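**Workroom Assistant, Sorting and Packing (part-time, fixed term)**

Posted 20 September 2023

Wustov seeks a Workroom Assistant to support the daily handling of paper, card and small household goods at its Ojala building. The position is part-time and is offered for a fixed term ending in July, with the possibility of renewal subject to funding. The successful candidate will report to Sabina Majumder, Workroom Supervisor.

### About the workroom

The Ojala workroom receives mixed paper and small articles from offices and households in the district. Material arrives in bags and cartons, is sorted by hand at the tables, and is then either packed for reuse or set aside for pulping. The workroom also prepares sets of everyday objects for use in classes and trials held in the same building under the Wotutex program. Staff are expected to treat these sets with the same care as any other material in the room.

Tables are cleared at the end of every session and wiped before the next. Items are brought to the table singly or in small lots, and each lot is recorded on the sheet before another is opened. Applicants should be comfortable with work that is repetitive and that must nevertheless be done the same way each time.

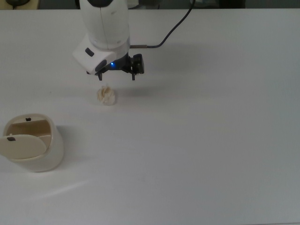 *Crumpled paper on a white tabletop, Ojala workroom.*

### Duties

The Workroom Assistant will:

- sort loose, folded and crumpled paper by grade, and remove staples, clips, tape and plastic windows;
- flatten sheets that are suitable for reuse and place them in the correct tray;
- set out and clear the tables according to the daily plan;
- pack finished lots into cartons, label them, and enter the lot number on the record sheet;
- report damaged furniture, missing labels or blocked aisles to the Supervisor;
- assist with the stock count held at the close of each term.

Other duties of a similar nature may be assigned. The Assistant will not be asked to drive, to operate the baler, or to work alone in the building.

### Requirements

Applicants must be legally entitled to work and must be able to stand for extended periods with scheduled breaks. The post involves bending, reaching across tables and lifting light cartons. Good near vision, with or without glasses, is needed for sorting. Applicants must be able to read and complete a simple record sheet in English.

Previous experience in a mailroom, library, stockroom or similar setting is desirable. Training is provided during the first 2 weeks, and no formal qualification is required. Applicants who need an adjustment to the workstation, including a seated table, are encouraged to say so in their letter. Such requests have no bearing on selection.

### Hours and conditions

The post is offered for morning sessions only. The schedule is issued one month in advance, and changes are made by agreement. Gloves and aprons are supplied. Closed shoes must be worn in the workroom at all times, and food and drink are to be kept in the break room across the hall. Pay is set according to the Wustov scale for support staff, a copy of which is available on request. Paid leave accrues from the first day of employment.

### How to apply

Please submit a letter of no more than 700 words, together with a current résumé and the names of two references, to the Personnel Office, Wustov, Room 606, Ojala Building. Applications must quote reference 1827 on the envelope or in the subject line. Incomplete applications will be returned once for correction.

Shortlisted candidates will be invited to a brief interview, followed by a practical session at the sorting tables. Candidates will be compensated for the time spent in the practical session. References will be contacted only after an offer has been made and accepted in principle.

Questions about the duties of the post may be directed to Sabina Majumder. Questions about pay, leave or eligibility should be directed to the Personnel Office.

Wustov considers all applicants without regard to age, sex, race, religion, disability, national origin or family status.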